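The Rule Six Test

I got the job at the Drotau shed in Setimthorpe in January, and on my first night they handed me the rule book, and oh, I loved it! Rule 6 was my favorite: stop the arm before you reach in, even for a dropped glove.

At midnight I dropped a glove. I pressed stop, waited, reached in, and felt like a knight. 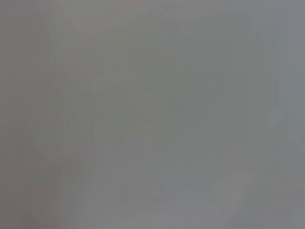

"Who can start it again?" I asked the shift lead.

"Only the person who stopped it."

So I did, grinning.

Recent stories
The Drustmont Lift
Dobson Learns to Wait
153 Steps Down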